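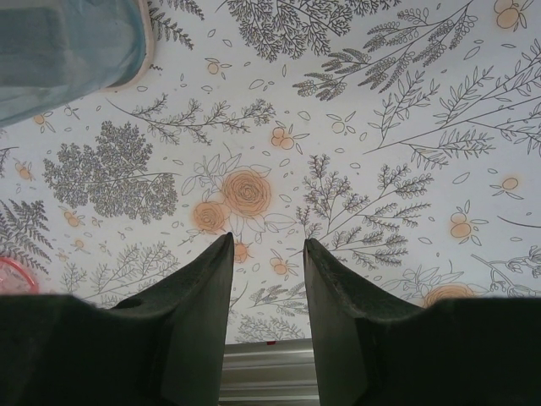 What is a whistleblower?

Word level: Years 4 to 6
Written by Siwan Eynon

A whistleblower is a person who finds out that something wrong is going on inside the place where they work, and tells someone who can do something about it.

The place might be a company, a bank, a hospital, a school or a part of the government. The wrong thing might be stealing, lying about money, breaking safety rules or hiding a danger from the public.

The word comes from blowing a whistle. When a referee sees a foul, they blow a whistle and the game stops. Everyone looks to see what happened.

A made-to-measure story

Verna Hutchins works in the office of a company called Werusico, in the town of Gwynne. Werusico sells bottled spring water. The label says "100 per cent spring water".

Verna's job is to pay the bills. One day in May she notices that the company is paying for a lot of tap water, far more than an office and a factory would need for sinks and toilets. She looks at the delivery records and finds that 77 tankers of spring water came in last year. The company sold enough bottles to empty 374 tankers.

Verna asks her boss. Her boss tells her to forget it.

Now Verna has to decide what to do. She could say nothing. She could talk to someone more senior. Or she could tell someone outside the company.
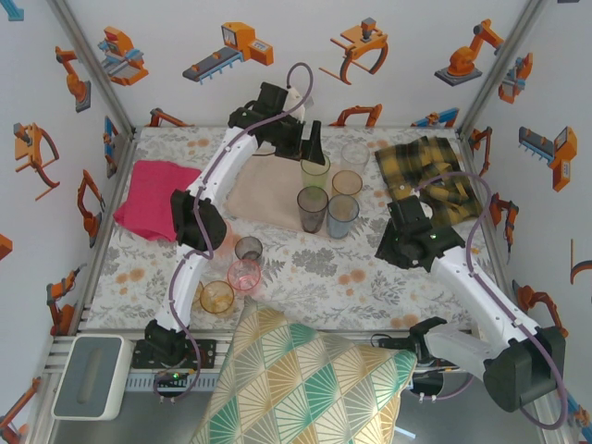 Many whistleblowers begin by telling someone inside. Large companies often have a person or a phone line for this. If the problem can be fixed there, it may never be in the news.

If that doesn't work, or if the people in charge are the ones doing the wrong thing, a whistleblower can go to a regulator. A regulator is a part of the government that checks whether businesses follow the rules. There are regulators for food, banks, planes, medicine and many other things.

Some whistleblowers go to a journalist. A good journalist will not just print what they are told. They will ask to see papers, talk to other people and ask the company for its side of the story. This can take months.

In our story, Verna writes to the food regulator. An inspector named Halyna Tymoshchuk visits the factory and checks the records herself. She compares them with Verna's letter before she decides anything.

Is telling the same as gossiping?

No. Gossip is passing on stories about people, often without knowing if they are true. A whistleblower has a good reason to think something is wrong and tells a person whose job is to look into it.

A whistleblower can also make a mistake. They might see only part of what is going on. This is why the checking matters so much - the person being blamed has a right to be heard too.

Is it risky?

It can be. Some whistleblowers have lost their jobs or been treated badly by the people they worked with. Some have had to go to court. Many countries, including Australia and Canada, have laws to protect them. The laws are not the same everywhere, and they don't cover every kind of secret. A person thinking about speaking up will often talk to a lawyer first.

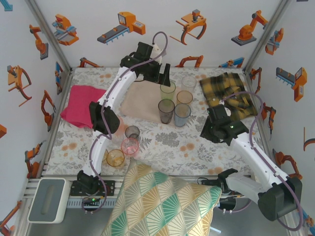
Two robot arms at a table with drinking cups, a towel and a plaid cloth.

Do they have to give their name?

Not always. Some reports can be made without a name. This is called being anonymous (say: uh-NON-uh-muss). It can keep a person safer, but it is harder for an inspector to go back and ask more questions.

Journalists may also promise to keep a name secret. The person they are protecting is called a source.

Words to know

Evidence: things that help show what happened, such as letters, bills or photos.
Fraud: tricking people to get money or something else of value.
Inspector: a person who visits a place to check that rules are being followed.
Leak: when secret information is given to people outside.

Things to talk about

Verna had 2 sets of numbers that didn't match. What else could have explained the difference?
Who would you tell if you saw something unsafe at school?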